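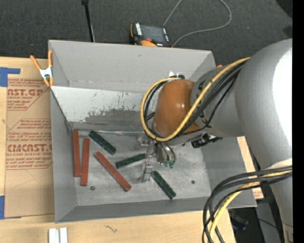
Raveck 46 Stackable Storage Tote — Gray

Open top, sloping sides, 46 liters. Sold singly or in packs of 2. Lid sold separately (see below).

In stock. Ships from our Wisenia warehouse in 2 working days.

Overview

The plain one. No wheels, no latches, no fold-flat hinges to snap in the cold. A tote for garages, stockrooms, potting sheds, school closets, the back of a van. We've carried the Raveck 46 longer than anything else in the storage section and it still outsells the fancier ones by a mile.

Molded in one piece from polypropylene. Rolled rim all the way around, so you can grab it anywhere, plus two proper hand grips on the short ends. Floor is flat inside. Smooth too — sweeps out with a hand brush, hoses out if it's been holding potatoes.

What's changed on the current version

Thicker rim. Old one flexed if you carried a full load by one end, which you shouldn't, but people do. Corners are rounder on the inside, easier to wipe. Outside footprint is the same so new totes stack with old totes. Old lids fit new totes. New lids fit old totes but they're a bit snug, push down on the corners first and then work along the long sides.

Color is a touch lighter than before. If you're matching a shelf full of the old gray you'll notice. Sorry, can't get the old pigment any more.

Specs

Capacity: 46 liters
Material: polypropylene, one piece
Color: gray (blue and dark green to order, allow extra time)
Grips: 2, molded, short ends
Stacking: yes, with lid. Without lid they nest
Dishwasher: no, it won't fit
Outdoor use: yes, under cover. Full sun year round will fade it and eventually make the rim brittle
Food contact: dry goods and whole produce in their own packaging or skins. Not for liquids, not for raw meat

Nesting and stacking

Two different things and we get asked weekly. Nesting = empty totes sitting inside each other. Stacking = full totes on top of each other. The 46 nests when it's bare and stacks only with a lid on. Put a full one on top of another full one with no lid and it will slide down into whatever you've got in there.

If nested totes get stuck together, usually after a hot spell, don't pry with a screwdriver. Stand the stack upright, hold the outer one down with your feet, twist the inner one a little and pull. A drop of dish soap down the side helps.

For stacks kept against a wall, heaviest at the bottom, obviously. Leave a hand's width behind if the wall is damp or you'll get mildew on the back side.

Lids

Jevlow flat lid, clear or gray. Lifts off, no hinge. The clear one lets you see what's in the top tote without opening it, and it scratches. The gray one doesn't show scratches so much. Price is the same.

There is also a split lid which opens from the middle. We stopped carrying it in January. Too many came back with a cracked hinge. If you have one and it's still going, great, but we have no spares.

Labels

Label spot on each short end, under the grip. Slightly textured so cheap stickers peel. Use the Jevlow clip-on card holder or a strip of masking tape and a marker — tape works fine, comes off clean if you don't leave it for years. Dry erase marker on bare plastic does NOT come off clean. We tried.

What people use them for

Christmas lights. Dog food (bag and all, rolled down). Sports kit, the muddy sort. Seed potatoes and bulbs over winter, with newspaper between layers. Paper recycling in offices. Costume storage for a theater group who bought a whole pallet and then came back for more. Returns sorting in small shops. Firewood kindling. Toy clean-up, where the lack of a lid is the whole point.

Not good for: full loads of books, unless you've got a good back. It'll hold them, you won't want to lift it. Get the smaller Raveck for books. Also not good for anything mice like, unless lidded, and even then a determined mouse will have a go at the rim.

Cleaning

Warm water, dish soap, soft brush. Rinse, tip upside down to dry. Baking soda paste for stains, leave it on for an hour. Tomato and turmeric will stain for good. No solvents, no scouring powder, they take the surface off and then dirt gets into it.

Smell: new totes can have a plastic smell for a few days. Leave them open somewhere airy. If something has gone off in there, a sheet of crumpled newspaper overnight, then wash again.

Ordering more than a few

Pallet price on request. We ship nested, so you get a lot of totes on one pallet, but they're tall and the driver needs a flat spot to set down. Tell us about steps, narrow gates, gravel drives BEFORE it goes out please. Curbside delivery only on pallets.

Lids travel in a separate carton and sometimes arrive a day later. Don't panic and don't re-order.

Returns

Unused, clean, within the usual return window. Cracked on arrival: send a photo of the crack and the carton label, we'll send another, keep the broken one for the compost or whatever. We don't need it back.

Not covered: cracks from dropping a full tote on concrete, freezer use, sun damage, melting (someone put one by a wood stove).

Customer ratings

286 reviews on this size. A few of the recent ones:

"Bought the pair for the laundry room and went back for two more. Solid."

"Good tote, lighter gray than I was expecting. Works fine."

"Lid is tight as anything the first time. Loosened up after a week."

"Handles could be deeper. Gloves on, hard to get a grip. Otherwise no complaints"

"Third winter with these in an unheated garage, no cracks yet."

Goes with

Palaniappan steel shelf, wide — takes the totes side by side, lids on, with room to get your fingers in
Palaniappan dolly, low, four casters — rated for a short stack, dont push it over door sills loaded
Jevlow flat lid, clear or gray
Jevlow clip-on card holders, pack
Raveck small tote, same gray, half the height

Stock note

3,107 totes in the warehouse at last count, 24 June 2021. Blue and green are made to order so they aren't in that number. Lids are running lower than totes, clear especially, so if you want clear order them together with teh totes and not after.

Questions about sizes or pallet delivery, use the contact form. We answer in the mornings mostly.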